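Monday was the open house at Nestarik, up in the Plellunbridge office, and I'd been looking forward to it for weeks! I took the early train with Aicha Slaoui from work and we still managed to be late (wrong exit, long walk, no coffee). Vidar Öberg gave the short talk, and then everybody got to put their hands on things, the part I came for.
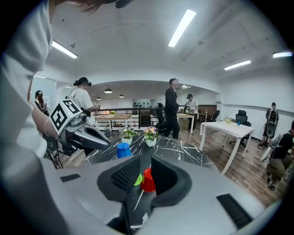
The hand-held grippers were my favorite by a mile. You squeeze, the fingers close, and after 11 tries I could pick up a cup without shoving it across the table first. The textured black rubber on the inside of the fingers helps a lot – our old Sjöberg pair at work has smooth pads and slides right off plastic. The blue cup sitting upside down was harder for me than the red one standing up, and I kept coming in too low. Aicha got it right away, of course.

I asked Vidar about finger wear and he said they swap the pads after 1000 grasps, sooner if people are rough. He wouldn't give me a price, but Ronja Westerberg is sending me a quote for two sets. I'd like to try them on our own parts bins before April.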